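Ticket: Sanctions screening flags every payment to Doltar after July list update
Status: Resolved
Opened: Aug 15, 2026
Component: Flolley watchlist import

Reported problem

After the July update to the consolidated sanctions list, Flolley began holding all payments where the beneficiary country is Doltar. The new measures name 18 officials and two ministries. They are not a ban on the whole country. The relief desk has more than 1,000 payments in the hold queue, most of them small transfers to clinics and food suppliers. Releasing them by hand is too slow and each one needs two approvals.

Steps tried by the reporter

Cleared the list cache and ran the import again. Same result.
Lowered the name match threshold on the test system. Same result, so it does not look like fuzzy matching.
Sent a test payment to a made-up company in Doltar. Held, with reason code 9 (country match).

First reply from support

Reason code 9 means the payment was stopped before names were checked at all. Please send the import log and the country table from before and after the update. Do not turn off country screening while you wait. The arms embargo on Doltar is still in force and those payments have to be stopped.
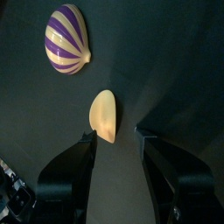
Log received. The import finished with no errors but shows 3 warnings, all on the entries for government bodies. In the new file these entries have a country and no name in the main name field. The name has moved to the alias field. Flolley reads an entry with a blank name as a rule against the whole country.

Cause

The publisher changed the file layout when the new measures were added. Our import notes still described the old layout.

Fix

1. Install the updated import map from the downloads page.
2. Delete the July list from the test system and import it again.
3. Check that the government bodies now show under Entities and are gone from Country Rules.
4. Repeat on the live system, then choose Rescreen Held Items.

Reporter's update

Done on test and live. Rescreening took most of the afternoon. Payments to clinics were released. One payment to a ministry office stayed on hold with a name match, as it should. The embargo rule for Doltar is still listed and still stops our test shipment invoice.

Support

Closing. If you keep a private watchlist in the same layout, use the updated map for that file too.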